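Gallardo bottle set, README

READ THE FAULT SECTION BEFORE YOU TRAIN ON THIS. Last edited July 31, 2019.

What it is

Wrist camera recordings of a two-finger gripper handling household stuff on a tabletop, mostly baby bottles and cups. 856 episodes recorded, 652 in the release. The rest are held back because of the grip fault, see below. They are in the folder called held, not deleted. Please don't merge them back in to get a bigger number.

Contact: Ikechukwu Omoregie, Grallau bench. Use the issue tracker first, mail second.

Folders

release - usable episodes
held - grip fault, force channel not to be trusted
notes - operator logs, typed up as is, spelling and all
tools - loader, frame checker, the script that makes the splits

Each episode has wrist video, joint positions, commanded finger width, measured finger width, finger force, and a free text line from the operator. Timestamps are from the arm controller, not the camera. There is a small lag between the two, the loader corrects for it, if you write your own loader you have to do it yourself.

The fault

Short version: the gripper kept closing after it had contact.

Long version. Etico firmware update went on the hand controller at the start of session 4. Force limit was set in the config file as before. After the update the controller read the limit once at power up and then dropped it whenever the hand was re-homed. So first grasp of a session fine, everything after a re-home had no limit at all. Fingers just drove to the commanded width. Hard objects stopped them and the motor current went up until the drive tripped. Soft objects got squeezed.

Found it because a bottle body creased and popped out of the fingers sideways. No one hurt. Operator was standing at the side of the table with a hand closer than it should of been, and the stop button was on the other side. That part is on us, not on the firmware.

We first blamed the finger pads. Swapped them. Wrong. Then blamed the Indemar force sensor, recalibrated, lost most of a day. The measured width trace showed it plainly once somebody plotted it, it keeps falling after contact when it should go flat.

What to look for in the data

Measured width still shrinking after the force spike. Force value that sits at exactly the same number for the rest of the grasp (that is the channel saturating, not a steady grip). Drive trip flag set, then a gap in the joint data. Clear plastic is the worst case, the deformation is hard to see in video with the reflections, so do not rely on looking at frames. Plot the width.

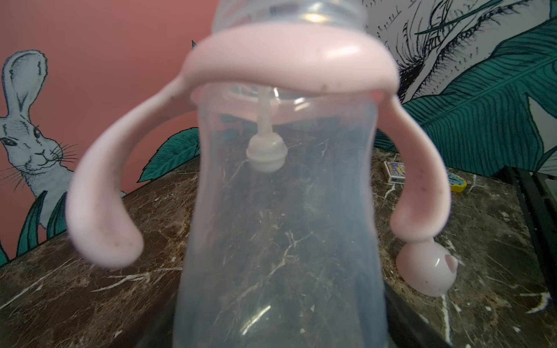 Session 8 is the first one with the fix in. Limit is now re-sent after every homing move and read back, and the arm won't leave home if the value that comes back is different. Stop button moved to the operator side. Hands stay off the table while the drive is live, also for "just a second" to straighten something.

Still open

Slow creep on the left finger during long holds. Small, may be backlash, may be something left over from the same bug. Not filtered out of the release.

Force units changed between sesions at one point, the loader handles it but the raw files are mixed.

Operator lines are missing for a few early episodes. Blank means blank, not "ok".

If you find a release episode that looks like the fault, open an issue with the episode name and a width plot. We will move it to held and bump the version. Next pass over the whole set is planned for October.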